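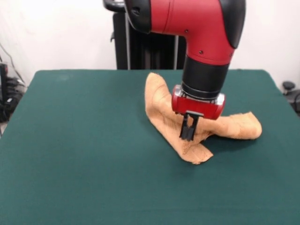
Can robots do the chores yet?

Some of them, and mostly slowly. Robots can vacuum a floor, mow a lawn and carry boxes along a flat warehouse aisle. Folding the laundry, clearing the table and putting away the groceries are still very hard for them, and most homes do not have a robot that can do any of those three.

Why is a towel harder than a box?

Think about a cardboard box. It has six flat sides. If you turn it over, it still has six flat sides. If you push one end, the whole box moves. A robot that has measured the box once knows a lot about it.

Now think about a towel. Drop it on a table and it lands in a heap. Pick it up, drop it again, and it lands in a different heap. Some of the corners may be hidden underneath. One part might stand up in a ridge while another part flops over. When you pull on one side, the other side may not move at all.

A robot's gripper often has just two fingers. It can pinch a towel in the middle quite easily. The hard part is deciding where to pinch, and what to do next. To fold a towel neatly, it helps to find two corners first, and in a heap the corners do not look very different from any other bump of cloth.

You find corners without thinking much about it. You shake the towel, slide your fingers along the edge, and stop when the edge ends. Your fingertips tell you whether you are holding one layer or two. Many robot fingers cannot feel much of anything, so the robot has to rely on what its cameras see.

How does a robot learn a chore?

There are a few ways. One is to write down every step as computer code. This works well in a factory where the same part arrives in the same place all day long. It works badly with laundry.

Another way is for a person to show the robot. The person guides the arm, or steers it with controls, while a computer records how the arm moves and what the cameras see. Then they do it again with the towel in a new heap. And again. The computer looks for patterns in all those tries, so that later it can make a good guess about a heap it has not met before.

Mebrat Gebremichael teaches robots this way at a workshop in Plaklow. She kept a record of one month of practice in September. "We did 718 tries at picking up and folding one towel," she says. "In 137 of them the towel ended up in a square I would put in my own closet. The rest were lumpy, or the robot folded a corner inside, or it let go too early."

That may sound like a poor score. Mebrat was pleased with it. The month before, the robot had been using an older program, and she had given up counting.

What about in a store or a laundry?

Shops and laundries are a little easier than homes, because people can set them up to suit the machine. At the Weldu laundry in Pastwood, big machines fold hotel sheets very fast. They are not shaped like arms or people. Each one is a long row of rollers and belts, and a worker has to feed the corners of every sheet into the front. The machine does the folding and the person does the untangling.

Natnael Admasu works the morning shift there. He says the machine can fold 200 sheets in the time it takes him to drink his coffee and read the paper, as long as somebody feeds them in straight. "It can't do a sock," he says. "It can't do a bathrobe. If a pillowcase gets mixed in with the sheets, it jams and I have to open the side panel."

So the laundry has a machine that is very quick at one thing. A robot arm is slower, but the same arm might fold a towel in the morning and stack cups in the afternoon if it has been taught both. Engineers would like to have a machine that is quick and can also do many jobs. They are still working on it.

Which chores are easy and which are hard?

Easy for a machine:
Vacuuming an open floor
Washing dishes that someone has already loaded
Moving boxes that are all the same size
Cutting grass on a flat lawn

Hard for a machine:
Folding clothes
Making a bed
Picking up toys of all different shapes
Wiping a table without knocking over a glass
Tying a garbage bag

The hard list has a lot of soft things, breakable things and things that are never in the same place twice. Your house is full of those. It also has stairs, pets, and people who leave backpacks in the hallway.

Will a robot clean my room someday?

Maybe. Robots are getting better at handling cloth, and there are robots that can fold a shirt if you give them time. They still make mistakes that a six-year-old would not make, such as folding a sleeve while holding the wrong part of it. They also cost a great deal of money, and a robot strong enough to lift a laundry basket has to be built and tested carefully so that it does not bump into anyone.

Try it yourself

You need a hand towel, a table and a partner.

1. Drop the towel on the table so it makes a heap.
2. Close one eye. Put one hand behind your back.
3. Use only the thumb and one finger of your other hand. These are your gripper.
4. Put a thick winter glove on that hand so you cannot feel the cloth well.
5. Fold the towel in half, and then in half again. Ask your partner to time you.
6. Do it 3 times and write down each time.

Now take off the glove, open both eyes and fold it the normal way. Compare your times. Which part was the slowest — finding the corners, or making the fold?

Words to know

Gripper: the part at the end of a robot arm that holds things.
Program: the instructions a computer follows.
Automation: using machines to do work that people used to do by hand.

Next in this series: Latar, the robot that sorts apples.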